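Hotavthorpe: The Complete Series
Box set, Olteanu Home Video
Catalog no. 1534

Product details

Thirty episodes of Hotavthorpe in one box, including the five that the network pulled in July and never got back to. If you watched it the first time, you will remember it as the detective show where the detective kept losing his job. If you missed it, you were in good company, and the ratings say so.

Hüsnü Erdem plays Julis, a county inspector with a bad knee and the useful habit of hearing lies as a faint ringing in his left ear. The writers never explain the ear. They do explain the knee, at length, in episode 9, and you may skip that one with our blessing.

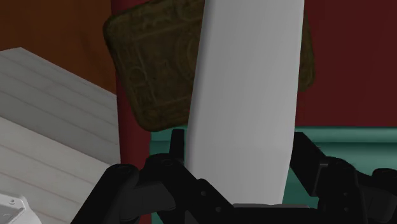
Opposite him is Songül Yazıcı as Orkov, the landlady, pawnbroker and probable murderer who runs the east side of town from a room over a bakery. She has perhaps ten minutes of screen time in the first season and takes every one of them away from whoever else is standing there. By season two the producers had noticed, and she gets a coat, a theme tune and most of the good lines.

The show is slow. We say this up front so that you don't write to us about it again. The first three episodes are mostly people closing car doors. Somewhere in the fourth, Orkov asks Julis what he hears when he talks to himself, and after that you will be up until 2 a.m. and cross about it.

What's in the box

All 30 episodes, uncut, in the order they were meant to be seen (the broadcast order put the funeral before the death)
Commentary on 5 episodes, one of which is largely Erdem eating soup
The original pilot, with a different actor as Julis and a much worse hat
A 48-page booklet with episode notes and a map of the town that contradicts itself in the same places the show does

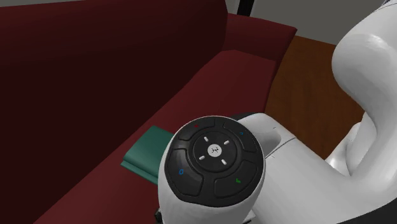 Picture and sound

New transfer from the original negatives, except for episode 22, whose negative is missing. That one comes from a broadcast tape and looks like it - a bit soft, a bit green. Stereo sound throughout. English subtitles, which finally settle what the baker says at the end of season one. It's "Thursday's bread." Make of that what you will.

Availability

Limited to 300 numbered copies. Numbers are assigned as orders come in and we can't save you a particular one. Ships in a rigid slipcase. One box per customer, including customers with two email addresses.

Returns accepted on sealed boxes only. Disliking the ending is not a manufacturing fault.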